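Do you like pressing buttons? Do you have strong feelings about a toggle switch that doesn't click properly? We would like to pay you for an hour or so of that, in snacks and a modest gift card.

Sketex makes hands-on task boards for training rooms and workshops: boxes with switches, knobs and plugs that people practice on before anyone lets them near the expensive equipment. We're looking for up to 20 people to sit down with ours in June and tell us where we went wrong.
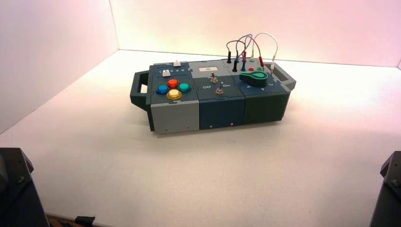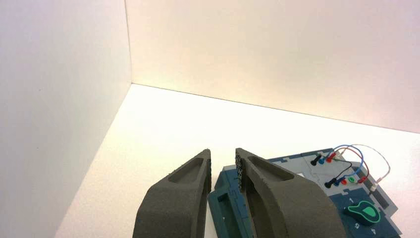
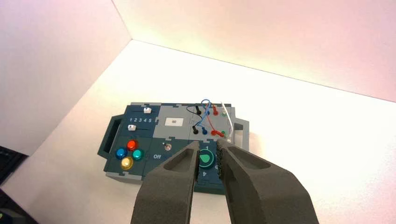 No experience is needed. In fact, if you design control panels for a living, please hold off until the second round, when we will want to argue with you properly. For now we want people who read the instructions, people who don't, and people who say they did.

## What you'll do

You get a table, a chair and a stack of cards. Each card asks for one small thing: press the yellow button, move a slider to 4, swap two plugs, turn the knob to a given number. Some cards ask for several things in a row. One of them is badly worded on purpose and the others are badly worded by accident, so please complain about all of them.

After the cards there is a short break, and then you do part of the set again with the board turned around to face the other way. Our last group called this "mean." We're keeping it.

Then Ingeborg Mühlbauer will ask you what annoyed you. She has a form but mostly ignores it. Be as picky as you like about label size, plug colors that look too much alike, handles that get in the way, or a switch you'd have put somewhere else. "I hated it" is a fine start, though she will ask which part.

## Who can sign up

- You're 18 or older.
- You can sit at a table for an hour with breaks.
- You can follow short written instructions in English.
- You haven't worked for Sketex, Fullora or Bosmont in the past year. Spouses are okay. Spouses who have already heard everything about the banana plugs at dinner may want to pass.

We'd especially like to hear from left-handed people, people who wear bifocals, and people who have trouble telling red from green. The last round was short on all of these and it showed. If you use one hand, or need a higher or lower table, say so when you write and we'll set the room up for it.

Long fingernails are welcome. So are large thumbs.

## The boring but important part

Sessions run in Room 34 on the second floor, mornings from 9 a.m. and afternoons from 1 p.m. There is an elevator. It's slow, so allow a few minutes.

You can stop whenever you want and still keep the gift card. We write down how long each card takes and where you hesitate, and your name is kept separate from those notes. The boards run on low voltage, so plugging something into the wrong socket won't hurt you or the board. Narayanan Unnithan has tried every wrong combination he could think of, and he would be delighted if you found another.

Coffee, tea and pretzels are provided. Please leave drinks on the side table.

## How to apply

Write to Lorne Kowalchuk at the Sketex front desk, with "Task board" in the subject line, and tell him:

1. Your first name and the best way to reach you
2. Mornings, afternoons or either
3. Anything we should know about seating, eyesight or hands
4. The most irritating appliance in your home, and why

Number 4 is optional, but it does get read out loud at lunch. The current leader is an oven whose clock can only be set by holding down 2 buttons marked with the same symbol.

We fill places in the order people write, with a few held back for the groups mentioned above. If you don't get in this time we'll put you on the list for the fall, when the new slider panel should be ready, or so Knut Frerichs keeps telling us.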